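Hesico Bench Arm, second review: desk and packing chores
July 8, 2026

I reviewed the Hesico arm in November and said it was not ready for shop use. The firmware has changed twice and the fingers are new, so I ran it again, on the same bench and with the same chores. Price is still 3,000 dollars with the parallel gripper, without the Nakajima wrist camera mount.

Setup took two evenings. Calibration is faster than it was, but the wrist offset still has to be entered by hand and the manual gives it in the wrong units.

Rigid parts are no longer a problem. I gave it 30 picks of Brurnus hinge blanks from a flat tray and it dropped none. Boxes are fine if they fit the jaw opening. Wiping a counter works, slowly, and it misses the corners.

Soft and thin items are where it falls behind. Folding a shop towel was a failure in every mode. Cables are somewhere in between. The task was to clear a desk: grip a USB cable behind the plug, lift it, and lay it in a bin without dragging the keyboard along. The arm completed 17 runs out of 30. Most misses came from closing above the cable, with the tips meeting on nothing.
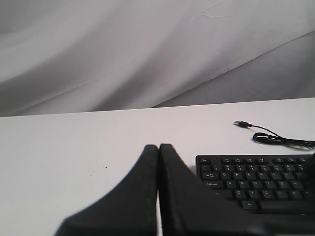
Grip force is adjustable in software, though the lowest step is still too coarse for anything light. The Burnska arm I tested last year was better in this respect and worse in nearly everything else, including noise.

A person clears the same desk in a few seconds. The arm needs about 2 minutes and someone close to the stop button. For repeated picks of one rigid part I would now buy it. For housework, or any bench where the objects change daily, I would wait for finer force control and a better depth estimate near the table surface.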